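Jenby 721 Upright Garment Steamer
Reviewed by Rasmus Pētersons

The 721 replaces Jenby's older upright and sits in the middle of the range. It has a base unit with a removable tank, a telescoping pole in four sections, a fabric-wrapped hose and a plastic steam head with a metal face. I bought it at full price in July and have used it most mornings, plus one long session a week on the finished laundry. My previous machine was a Gilbert handheld, and a Cullen upright was on hand for comparison.

Setup

Assembly takes no tools. The pole sections push together and lock with flip levers, the pole drops into a socket on the base, and the hanger bar clips on top. The levers were stiff on the first day and one of them still is. The manual shows the hose connecting before the pole goes in. Do it in that order, as the collar is hard to reach afterward.

The tank holds 400 ml, on the small side for an upright. It lifts out by a recessed handle and fills through a screw cap at the bottom, so it has to be turned over at the sink. The cap seals well. A spring valve closes when the tank comes off the base, and I have had a few drops on the floor but no real leak.

The power cord is 95 inches long and exits at the rear left. There is no cord winder, only a hook and loop strap.

Steam output

Jenby rates the 721 at 24 grams per minute on the high setting. I have no means of measuring that directly, but output is visibly stronger than the Gilbert and close to the Cullen. There are three settings. Low is usable on rayon and thin polyester. Medium is where I leave it. High empties the tank fast and on light fabrics does nothing that medium does not.

From cold, the head spits for the first few seconds. Point it away from the garment until the flow is even. After a pause the same thing happens on a smaller scale, and holding the hose straight up lets the condensate drain back to the boiler. A sagging hose gurgles and then spits again.

Results by fabric

Cotton blends in a light to medium weight come out well. Deep bunching in a pale fabric is a fair test for any steamer, as every leftover crease shows, and the 721 clears most of it in two slow passes with the free hand pulling down on the hem. Heavy cotton is another matter. Plackets, collars and pocket flaps still need an iron if you want an edge on them.

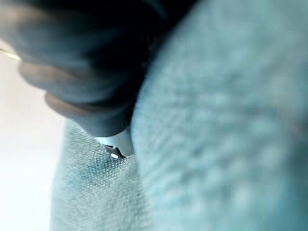 Sleeves and thick knits

Sleeves are the weak point of upright steamers in general. The garment hangs, the sleeve hangs beside it, and there is no firm surface behind the fabric. Jenby includes a heat-resistant mitt for this. Put the mitt inside the sleeve, press outward and run the head over it. It works, but the mitt is cut too wide to go past the elbow of a slim shirt.

On thicker fabric the steam needs time to get through. I had better results holding the head still for a slow count of five and then moving on by one head width. Folds that stack up just above a cuff should be pulled flat first. Steaming over them sets a softer version of the same fold.
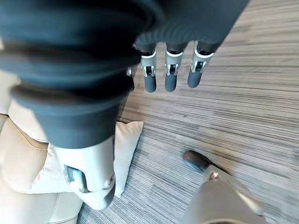
Dark gray sleeve, thick folds above the cuff.

The clip-on brush lifts the nap on fleece and brushed cotton. It also sheds bristles. I lost four in the first month and none after that.

Noise and stability

The pump ticks at a steady rate on all settings and is quieter than the Cullen. The boiler makes a low rumble while heating. Neither carries through a closed door.

At full height the pole leans slightly toward the hose side. With a winter coat on the hanger bar it leans more, and the base has tipped once on carpet. Dropping the pole by one section fixes this, at the cost of letting long coats touch the base.

Descaling

The 721 has a drain plug under the base and no scale indicator. My tap water is hard. I ran Jilar descaler through it after six weeks, following the dose on the bottle, and the first flush brought out a good deal of white grit. Jenby suggests plain or distilled water and no scented additives. Let the boiler go fully cold before opening the plug - the manual puts this warning on the last page, where it is easy to miss.

Pros
Strong, even steam on medium
Quiet pump
Tank valve seals properly
Mitt and brush included

Cons
Small tank
Pole leans under load
Mitt too wide for slim sleeves
No scale indicator

Verdict

A good upright for shirts, dresses and curtains, and a fair one for coats. If most of your laundry is heavy cotton, keep the iron. The Cullen has the steadier pole and the larger tank, and I would pick it for a household that steams for an hour at a time. For one or two garments before work I prefer the Jenby.

Rating: four out of five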